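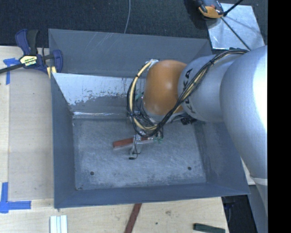
Project report: does collecting more grasps make a better picker?

Final-year group project, robotics option
Submitted 7 June 2022

1. What we were asked to do

The project title we were given was "Learning to pick from a metal bin". The idea behind it is popular and easy to state. You let an arm try to pick things up many times, you save what the camera saw and what the arm did, you mark each try as good or bad, and a learning program works out the rest. We were asked to gather the examples, train the grasp scorer that the department already uses (it is called Gosling, and we did not write it), and report how well the arm picked afterwards.

We did all of that. We also came away doubting a good deal of what we had read beforehand, and this report spends more time on the doubts than on the results.

2. The cell

The arm is a KUKA with a small gripper on the wrist. It works over a grey sheet-metal bin with sloping sides, held to the bench by an IRWIN clamp at one corner. The cables to the wrist are tied into a bundle that hangs out in a wide loop. The loop matters more than we expected, see section 5. Blue tape on the wood marks positions on the bench.

The camera is fixed and does not move with the arm. Its view was set before we started and we were told to leave it alone, which we did.

The parts came from the Triddale box, a mixed set of bars and small blocks that gets passed from year to year. Logging was done with Fillo, which saves one record per attempt: a picture before, the chosen grasp, a picture at closing, a picture after, and the gripper reading.

3. How the examples were gathered

We planned 2000 attempts. The plan assumed the arm would run by itself for most of the day and that we would only have to refill the bin. In practice one of us had to sit with it the whole time. Parts slid down the sloping walls into the corners where the gripper could not follow, and the arm would then go for the same hopeless part again and again, each try being saved as a fresh failure.

An attempt went like this:

- one person drops one to four parts into the bin without arranging them
- Fillo takes the first picture
- the arm picks a point and an angle, at random in the first half, chosen by Gosling in the second half
- the gripper closes and lifts
- the gripper reading decides "held" or "not held"
- the part is dropped back in from a fixed height

We finished the collection at the end of May. Of the 2000 attempts, 800 were marked as held. We removed 384 failures which were plain repeats of the one before, with the same part in the same corner and nothing changed between them. We are aware that removing records by hand is the sort of thing reports like this tend to keep quiet about. The list of removed records is in the project folder so that anyone can put them back.

4. Labels

The "held" label sounds like a fact, but it is only a reading from the gripper, and the reading means that the fingers did not close all the way. A bar caught by its last few millimetres counts as held. So does a bar that is gripped off-centre, with one long end sticking out, and that would swing into the bin wall if the arm moved any faster. The long bars are nearly always gripped like this. We do not think a person would call all of those good grasps, and Gosling is being told that they are.

We went back through 400 of the held attempts and looked at the pictures one at a time. Two of us marked them separately as "would trust" or "would not trust". We disagreed with each other often enough that we stopped treating our own marks as the right answer. We had hoped to end up with a cleaner label, and what we got was a second label with different faults. Both are in the data.

5. What the pictures contain

The fixed camera sees the arm as well as the parts. At the moment of closing, the gripper and cable bundle hide a good share of whatever is being picked. With a bar you may get one end showing clearly and the rest lost behind the gripper. We had assumed the closing picture would be the most useful of the three. For training it was the worst, and we dropped it.

The bin itself is the other problem. The floor is scratched and streaky, the far wall has a bright coating that is flaking along its lower edge, and there are two small dark holes near the front. In its early stages Gosling gave high scores to the holes. It also liked the flaking edge. Both went down with more training, but we can't say whether it learned what a part looks like or simply learned where those marks are in this particular bin. Every picture we have is of the same bin from the same place, so the data cannot tell the two apart.

We asked for a second bin and did not get one in time. As a weak substitute we turned this one end to end for a single afternoon. The scores got visibly worse. We did not collect enough that afternoon to put a figure on it, and would rather leave it out than dress it up.

6. Results

Gosling trained on our examples picked better than random choice. This is a low bar and we don't want much credit for it. The group also wrote a very short rule by hand, called Skudis, which finds the largest blob that differs from the floor and grips it across the middle. On bars lying flat and away from the walls, we could see no useful difference between Skudis and Gosling. With bars leaning on a wall, Gosling was better. With small blocks it was better on some days and not on others, and we never found out why.

Skudis took one evening to write.

7. What we would tell the next group

Start with the hand-written rule, so that there is something to compare against from the first day. Ours came last, and by then most of the collecting was done.

Change the bin, or at least move it, every few hundred attempts, and write down in Fillo when you did so.

Have the arm give up on a part after three failures. We would have saved days.

Look at the held pictures in the first week. We waited until the end because the count was going up nicely and that felt like progress.

8. Open points

The drop height was the same throughout, so the parts tend to land in similar ways. We do not know how much this helps the scores. The loop of cable also moved after it was re-tied partway through, and the pictures before and after look slightly different at the wrist. The records are marked "tie 1" and "tie 2". We have not trained on them separately, and somebody should before using the set for anything else.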